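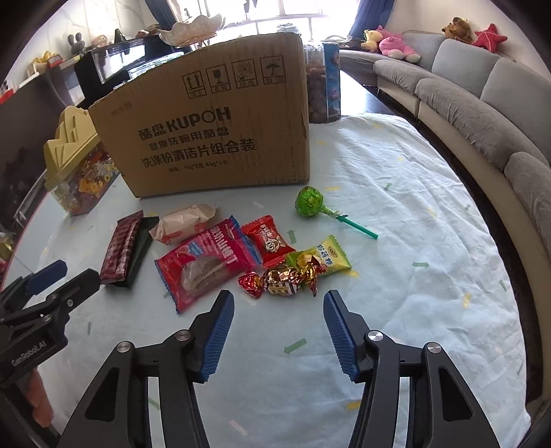 How do you sort and store a big pile of mixed snacks?

Posted 2025-05-30 by ridach_home in Kitchen and Pantry

We buy assorted snacks and they all get dumped on the table: wrapped bars, bread rolls in thin wrappers, foil candies, lollipops, small packets of things I can't always identify. The last lot was 78 pieces. I have some cardboard boxes left over from household stuff and a few clear containers with lids, but the kids' bricks are in one of those. Whatever I do, the rolls end up squashed under everything and the candy sinks to the bottom. I don't want to buy a whole organizer system. What goes with what, and does a used cardboard box work for food?

Konrad Szulc
Top contributor, Inemlow

Sort by how easily things get crushed first, and by type after that. Spread everything out on the table so you can see it, then work in this order.

1. Pull out bread rolls and pastries. They go in last, on top, or in a shallow box of their own. Check the dates while you have them in your hand, as soft baked goods usually have the shortest ones.

2. Put the bars together. They are flat and stack well, so stand them on edge in a row with the printed side facing you. Two kinds with similar dark wrappers are easy to mix up when one is lying on the other, like the maroon and green ones here.

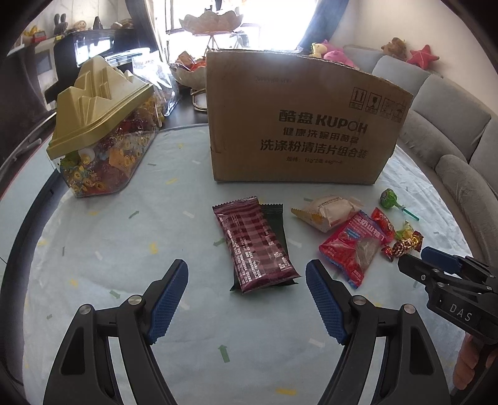

3. Collect the foil candies and other small sweets in a clear jar with a lid. Anything with a twisted end can come undone if it gets pushed around, so don't pack the jar tight.

4. Lollipops go in a tall cup, sticks down. If you lay them flat the sticks catch on everything else.

5. Bags with a lot of air in them fill the space that is left. Don't press them down.

About the box: a clean, dry one is fine for food that is sealed in its own wrapper. I would not use one that held laundry detergent or cleaning sheets, even if it looks empty and clean. The smell stays in the cardboard and gets into bread. Line any other box with paper and replace it when the bottom gets soft.

I keep ours in a cupboard away from the stove and go through it every 6 weeks. The chocolate goes on the lowest shelf in summer.

Titus

just use a big bowl. kids eat the good ones first and you throw out the rest

pantry_april

Agree with Konrad on the lollipops. For the jar, I use an old cookie jar that holds over 800 grams of candy and it has lasted years. Wash it and let it dry all the way before you fill it. I don't bother standing the bars up, I put a rubber band around each kind.

Related
Keeping bread rolls soft after opening the bag
Best way to clean a sticky jar lid
Storing toy bricks and small parts
How long do wrapped pastries keep?

Contact | Copyright Inemlow Community Help | Back to top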